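Spring walkthrough checklist – the Lambert Street rental
Filled in by Maricruz Serrano, April

I do this twice a year, once before the spring tenants and once before the heat goes on. Same list as always, with my comments typed in so Maricruz Robles can see what needs a phone call. (Yes, two Maricruzes. Mail for either of us gets opened by both.)

1. Smoke alarms – OK. Pressed the button on each one, they all screamed. Fresh batteries in the hallway one anyway.

2. Carbon monoxide alarm – REPLACE. It's past the date on the back. Please don't just put it back on the shelf like last fall!

3. Water meter – OK. Reading was 3326, and it didn't budge while I ate my lunch, so no hidden leak.

4. Water heater – OK. Tap at the kitchen sink was way too hot for my liking so I turned the dial down a notch.

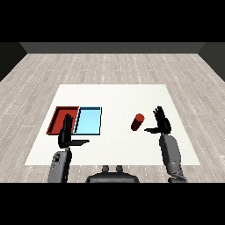 5. Floors – FIX. The back bedroom has a soft spot by the closet, and I'd like Bruvach Flooring to look at it before anybody puts a dresser there. Everything else is solid underfoot. For the new planks I'm still leaning toward a light gray wood grain like that one, with the boards running toward the back of the room, but I'd skip the dark gray wall. Our bedroom is gloomy enough. Check the threshold strip too – it lifts when you drag your feet.

6. Stairs and handrail – FIX. Bottom bracket is loose. Longer screws should do it.

7. Windows – OK, mostly. The bathroom one sticks, so I rubbed a candle along the track and it's better.

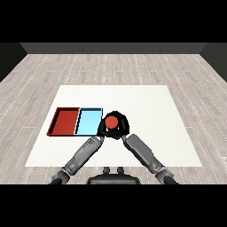

8. Dryer vent – CLEANED. I got a whole grocery bag of lint out of there. Skambridge Appliance wanted 80 dollars to do it, so I'm feeling pretty smug.

9. Fire extinguisher – OK. Needle's in the green.

10. Outside steps and gutters – NOT DONE. It was pouring. I'll go back Monday with the tall ladder.

Signed off except for 2, 5, 6 and 10. Keys are in the lockbox.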